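Irora: A Type Specimen for a Town That Prints Its Own Signs
Final project report, Graphic Design Studio 2
Submitted Feb 8, 2021

Background

I grew up near Ernham, where half the shop signs on the main street were painted by hand before I was born and a surprising number are still up. For my studio project I wanted to draw a typeface from those signs and then print a proper specimen book for it, the kind that type foundries used to mail out to printers. I called the typeface Irora, after the faded lettering over the old shoe repair shop, which is where I found the best capital R I have ever seen.

Collecting the letters

I walked the main street and the two roads behind it in June and took 796 photos of lettering. Most of them were no use to me. Glare was a problem, and so were parked vans. After sorting I had 334 that showed at least one letter clearly enough to trace. The lowercase was thin on the ground (sign painters love capitals!) and I had no q at all, so that one is built from the g and the p.

Drawing

I traced on layout paper first and moved to the screen once the main shapes felt settled. My early digital versions were far too clean. The painted letters have a swelling where the brush slows down at the end of a stroke, and when I evened that out the whole alphabet went flat. I put it back in by hand, letter by letter, and it was the most fun I had on the project. The S alone took a week.

Spacing was harder than drawing. I had never kerned a full alphabet and badly underestimated it. The pairs with R and A are still a bit open in the current version.

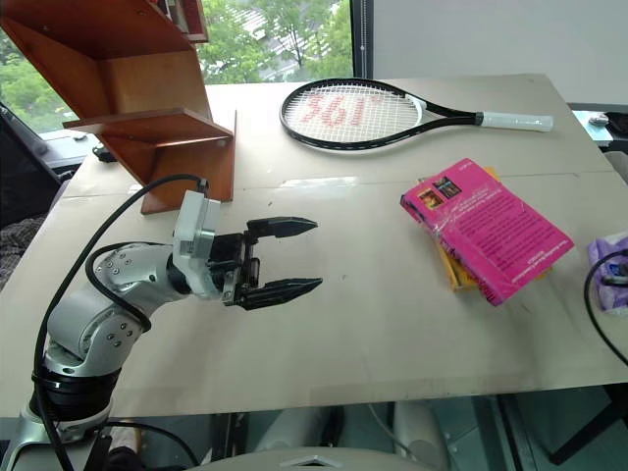 Robotic arm with its gripper open over the tabletop.

Making the book

The specimen is 48 pages, stitched, with a cover in the brick red you see all over Ernham. I tried three paper stocks and chose Nimri, an uncoated sheet with a slight tooth to it. Ink sinks in a little and the edges of the big letters soften, so they look closer to paint. The downside is that the 8-point text page filled in and had to be reset at 9.

Every sample text comes from the street: opening hours, price lists, a notice about bicycles. I loved setting these. A list of bread prices at 60 points has more life in it than any pangram I tried — and it shows off the numerals, which I think are the strongest part of the face.

Feedback

I showed a proof at the Radton print fair and came home with pages of notes. People liked the numerals and the cover. Several asked for a bold. A few found the lowercase too narrow beside the capitals, and I agree with them, so I widened the n, h and u before the final print.

Still to do

A bold weight, accented letters, and another pass on the kerning. The total cost came to 4000 words of notes and most of my paper budget, and I would happily start again tomorrow.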